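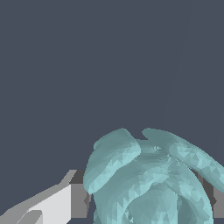

Wenn der Greifarm fallen lässt, was er in der Simulation hält

Tischgreifarme für die Heimwerkstatt werden gern damit beworben, dass man jeden Griff vorher am Bildschirm ausprobieren kann. Kann man auch. Ich habe den Clokavex seit dem Frühjahr auf der Werkbank stehen und in Traklow mehr virtuelle Griffe gemacht, als mir lieb ist. Im Mai ist mir dann trotzdem ein Werkstück aus den Fingern gerutscht, 883 Gramm, und zwar genau über der Kante der Bank. Es hat den Deckel vom Schraubenkasten durchschlagen und ist auf dem Estrich gelandet. Mein Fuß stand daneben, das war Glück.

Seitdem bekomme ich Post von Leuten, denen Ähnliches passiert ist. Deshalb hier, was ich inzwischen anders mache. Wer noch vor dem Kauf steht: auch lesen.

Das Modell ist glatter als das Teil, oder umgekehrt

Unregelmäßige Formen sind das eigentliche Problem. Einen Klotz greift jeder Arm. Bei einem Ding mit zwei überhängenden Lappen oben und einem runden Bauch darunter, wie bei dem türkisen in meiner Szene, rechnet das Programm mit lauter kleinen Dreiecken. Wo der Finger anliegt, liegt er in der Rechnung an ein paar Facetten an. Die gibt es am echten Stück nicht, da ist Rundung, vielleicht noch Trennmittel vom Gießen drauf, und schon stimmt die Reibung nicht mehr.

Prüfen kann man das mit Bordmitteln. Das Netz einmal grob und einmal fein exportieren und beide Fassungen mit demselben Griff laufen lassen. Kommt etwas Verschiedenes heraus, ist der Griff nichts wert, egal wie grün der Balken leuchtet. Bei mir lagen die Anlagepunkte in den beiden Fassungen 17 Millimeter auseinander. Das Programm hat dazu keinen Mucks gemacht.

Überhänge nicht als Haltegriff missbrauchen

Es sieht verlockend aus: oben steht etwas ab, der Finger sitzt darunter, also kann nichts nach unten weg. Nur schiebt sich so ein Überhang beim Anheben gern über das Polster, das Teil kippt und dreht sich heraus. In der Simulation passiert das seltener, vermutlich liegt es an den eingestellten Kontaktwerten. Genau weiß ich es nicht, und der Kundendienst hat auf zwei Mails nur mit dem Handbuch geantwortet.

Was hilft: tiefer greifen, am Bauch, und die Finger so weit absenken, dass die Polster mit der ganzen Fläche neben dem Schwerpunkt stehen. Wenn dafür der Platz fehlt, das Teil hinlegen. Wenn es sich nicht hinlegen lässt, von Hand nehmen. Das geht schneller als jede Programmierung.

Risse und Löcher im Netz suchen

Dort, wo zwei Flächen ineinanderstecken, statt sauber verbunden zu sein, bleiben in der Ansicht gezackte Nähte und helle Splitter stehen. Viele halten das für einen Schönheitsfehler der Grafikkarte. Kann sein. Kann aber auch heißen, dass das Modell an der Stelle kaputt ist, und dann weiß man nicht, was der Kontaktrechner daraus macht. Also nah heranzoomen und besonders die Kerben zwischen vorstehenden Teilen absuchen. Reparieren, neu laden, noch einmal schauen.
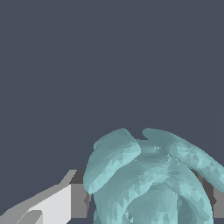

WERKSTATT / SICHERHEIT

Vor dem ersten echten Hub

Jetzt der Teil, den ich selbst übersprungen habe.

1. Arm über die Mitte der Bank stellen, nie über die Kante. Auch nicht "nur kurz zum Testen".

2. Eine alte Isomatte unter den ganzen Fahrweg legen. Ein Handtuch verrutscht und wickelt sich im schlimmsten Fall um den Sockel.

3. Hubhöhe auf 2 Zentimeter begrenzen. Aus dieser Höhe darf alles fallen.

4. Teil anheben, eine Minute hängen lassen. Strichmarke mit Bleistift auf Werkstück und Polster, damit man sieht, ob es wandert.

5. Am Teil leicht zupfen, mit einem Holzstab. Finger gehören da nicht hin, solange Strom anliegt.

6. Erst dann die Höhe freigeben und den Weg langsam durchfahren.

Der Not-Aus muss mit der Hand erreichbar sein, die nicht an der Maus ist. Bei meinem Clokavex öffnen sich die Finger übrigens beim Drücken. Das steht im Handbuch, aber in einer Fußnote. Wer also auf den Knopf haut, während etwas in der Luft hängt, lässt es fallen. Ob das bei anderen Baureihen auch so ist, bitte selbst nachsehen, und zwar mit leerem Greifer.

Polster

Die Originalpolster sind hart und nach ein paar Wochen speckig. Mit Spiritus abwischen, ablüften lassen, fertig. Kein Silikonspray, kein Möbelwachs, auch keine Handcreme an den Fingern beim Einsetzen.

Die weichen Nachrüstpolster von Hunoven habe ich probiert. Auf der Packung steht, sie hielten 3.000 Griffe. Ich habe nicht mitgezählt, aber meine haben sich am Rand gelöst, bevor der Sommer vorbei war. Gummi aus einem alten Fahrradschlauch, mit Kontaktkleber auf beiden Seiten dünn eingestrichen, sitzt bei mir besser. Danach muss man die Öffnungsweite neu einstellen, der Schlauch trägt auf. In Traklow lässt sich die Polsterdicke ebenfalls ändern, allerdings versteckt unter "Werkzeuggeometrie". Wer das vergisst, simuliert einen anderen Greifer als den, der auf der Bank steht.

Mehr Kraft ist selten die Lösung

Der erste Reflex nach einem Absturz ist, die Greifkraft hochzudrehen. Habe ich auch gemacht. Ergebnis: ein runder Bauch, der wie ein nasses Stück Seife nach oben aus den Backen geschossen kam. Bei gewölbten Flächen erst die Lage ändern, dann die Polster, und an der Kraft ganz zum Schluss drehen, in kleinen Schritten. Schutzbrille auf.

Aus der Leserpost

Lindsay Wihongi schreibt, bei ihrem Arm sei am Samstag mitten in der Fahrt die Verbindung zum Rechner abgerissen. Der Greifer blieb zu, der Arm sackte aber langsam ab, bis das Werkstück auf einer Feile auflag. Sie hatte den Arm bei Aquino gekauft, dort hieß es, das sei "normales Verhalten im stromarmen Zustand". Mag sein. Dann gehört eben ein Holzklotz unter den Unterarm, bevor man den Raum verlässt, und die Feilen gehören in die Schublade. USB-Kabel mit Kabelbinder zugentlasten, lose Stecker sind bei diesen Geräten nach meiner Erfahrung der häufigste Grund für Abrisse.

Eine andere Zuschrift fragt, ob man sich die Simulation gleich sparen kann. Nein, für Kollisionen mit Schraubstock und Lampe taugt sie, da hat sie mir schon einiges erspart. Nur zur Frage, ob etwas hält, traue ich ihr bei krummen Teilen nicht über den Weg. Ein Update ist angekündigt, mit "verbessertem Kontaktverhalten" - das stand beim letzten allerdings auch dabei.

Nachtrag zum Schraubenkasten: Der Deckel ließ sich mit Zweikomponentenkleber und einem Rest Lochblech flicken. Blech von innen gegenlegen, über Nacht mit Zwingen pressen, Überstand am nächsten Tag mit dem Stechbeitel abnehmen.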